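格架清点记

本馆所属Stakcombe分馆阅览室,于2020年9月18日完成闭室前的最后一次物品清点。清点依据馆内规程第7条进行,由经办人一名到场,自开门至锁门,全程不得中断。规程另载,凡无人认领之物,须在原处保留至清点终了,方可移出。

经办人于上午到场,先核对门锁,再核对窗扇,随后将登记簿置于桌上,填写第一栏。登记簿为旧式硬面本,编号939,前任经办人的笔迹止于当年3月。其后各页均为空白,仅纸边略有受潮痕迹。经办人按规程在空白页首行注明“续前”,加盖名章,继续办理。

阅览室内应予清点者,首为木制格架。格架系分馆开办之初向Budix木器行订制,合同约定使用期限为20年,现已届满。依合同附件,格架期满后由本馆自行处置,可拆除,可转赠,亦可留置。总馆来函倾向于拆除,理由为搬运费用高于其现值。函件措辞得体,附有回执,要求经办人于清点当日填妥寄回。

经办人未即填写回执。按照规程,处置意见须在逐格查验之后作出,故先行查验。

格架以浅色木料制成,隔板甚薄,板边可见层层木纹。格内背板颜色较深,呈褐色。昔日读者常将借阅卡、手套、未写完的信件暂置于各格之中,闭馆时再取走,亦有始终未取者。分馆对此从未明文许可,亦从未明文禁止。历年年报中仅有一句提及:“格架使用情况正常。”
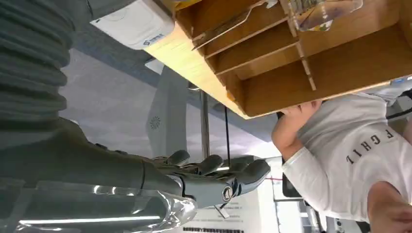 查验中,经办人对格架的归属产生疑问。登记簿载明其为公物,然在编号一栏之旁,另有铅笔小字一行:“靠右一格,请勿清空。”字迹未署名,亦未注明日期。经与历任经办人留存的签字逐一比对,均不相符。规程对铅笔批注的效力未作规定。

经办人遂向总馆致电请示。总馆答复称,铅笔批注不构成正式指令,可不予执行。经办人询问,不予执行是否等同于应予清空。总馆答复称,此事须另行研究,并请经办人静候书面通知。通话至此结束,通话时间及内容均已记入登记簿。

等候期间,经办人查阅了分馆旧档。档案中存有一封来信,寄自Tuvley,收信方为“阅览室格架”。按惯例,此类信件应以地址不详退回,但信封上并无退件章,只有收讫章。信文甚短,大意为:写信人幼时每日放学后在此等候家人,习惯将当天捡到的小物放入靠右一格,次日再看,物件总在原处。后举家迁离,未及告别。今来信并无所求,仅愿告知,当年所放之物不必寄还。

信末附有3枚邮票,供回信之用。邮票仍以细绳系于信纸一角,未曾使用。

经办人将该信重新归档,并在档案目录中补录一条,类别暂定为“往来函件,未复”。其后返回格架之前,站立片刻。登记簿未设“站立”一栏,故此项未予记载。

下午,总馆书面通知送达。通知指出,鉴于Durrani运输行当日已无空余车次,格架之拆除暂缓办理,何时恢复,另行通知。通知同时要求经办人就格架现状出具意见,以备存查。

经办人取出回执,于“拆除”“转赠”“留置”三项之中勾选末项,并在意见栏内写明:格架结构稳固,仍堪使用。靠右一格查验完毕,格内物品维持原状,未予清空。理由一栏,经办人考虑良久,最后填写:“依现有批注办理。”

回执经封口后投入门外信箱。经办人又取空白公函纸一张,抬头写明Tuvley,正文写道:来信收悉,格架尚在,所存之物依规保管,特此函复。落款为分馆全称,加盖公章。按现行资费,信封上所附邮票已不足额,差额由经办人自行补足,未列入当日开支。

闭室之前,经办人最后一次翻开登记簿,在铅笔小字之下另起一行,以钢笔照录原文,并注明页次。随后熄灯,锁门,将钥匙交还值班室,领取收据一张。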